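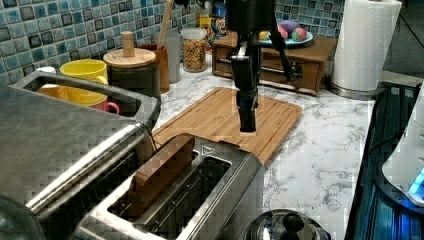
Kasex 2 Game Port Adapter
Part no. 1511
Made by Skumitz

The Kasex 2 connects an analogue joystick, gamepad, wheel or pedal set with a 15-pin game port plug to a computer with a USB socket. It reports to the computer as a standard USB game controller and needs no driver. The adapter reads the stick's position itself and passes on finished values, so the timing does not depend on processor speed, as it did on the original sound cards.

Polling rate is 500 Hz by default. It can be lowered in the Purkon setup program if an older game or emulator drops input at the full rate.

What it works with

Two-axis and four-axis analogue sticks with up to four buttons work as soon as they are plugged in. Sticks with a hat switch are also supported, but the adapter cannot tell by itself which wiring scheme the hat uses. Choose the scheme in Purkon and save it to the adapter.

Two sticks can be used at once through a passive Y-cable (not supplied). They appear as two separate controllers. A Y-cable cannot be used with four-axis sticks, as these already occupy all the lines on the port.

Digital sticks that send data packets over the button lines are supported on firmware C and later. A list of tested models is kept in the Purkon help file. Force feedback is not supported on any stick. Neither are MIDI devices – the two MIDI pins on the socket are left unconnected.

Calibration

Centre the stick, plug in the adapter and wait for the green light to stay on. Move the stick slowly round its full travel, then let it return to centre. Press the recessed button on the side of the adapter once. The light flashes twice and the values are stored.

Each axis is reported over a range of 2000 steps. A worn potentiometer will usually show as jitter of a few steps at rest. The dead zone setting in Purkon hides this during play but does not cure it, and a wide dead zone makes fine aiming in flight games noticeably worse. Cleaning the potentiometer is the better course where the stick can be opened.

Calibration is kept in the adapter, not on the computer. If you change to another stick, calibrate again or load a saved profile.

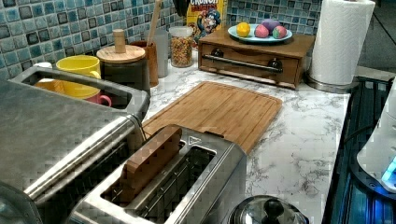 Use with emulators

Most DOS emulators accept the Kasex 2 as an ordinary controller. Set the emulator's joystick type by hand, as automatic detection often picks a four-axis stick when only two axes are present. If the game has its own calibration screen, complete it after the adapter has been calibrated. Some games read the stick in a timed loop, and for these the emulator's timed joystick option should be tried both on and off.

Throttle wheels may work backwards in certain titles. Reverse the axis in Purkon if the game has no setting for it.

Firmware

Updates are installed through Purkon. Hold the recessed button while plugging in the adapter, and release it when the light turns amber. Do not unplug the adapter until the light is green again. Saved profiles are erased by an update, so export them first.

The current release is firmware D, dated Mon 28 October. It corrects a fault where the second pair of buttons stuck on after the computer woke from sleep. The hat switch code was rewritten by Yeison Alvarado.

In the box

Kasex 2 adapter with fixed USB lead
Printed wiring chart
Screw posts for the game port socket, with nuts

The Purkon program is a download. The manual, by Rosaura Bermúdez, is included with it as a text file.

Related parts

Kwon Y-cable, for two two-axis sticks
Kwon extension lead, 15-pin, all lines connected

Standard serial or monitor extension leads do not fit this socket.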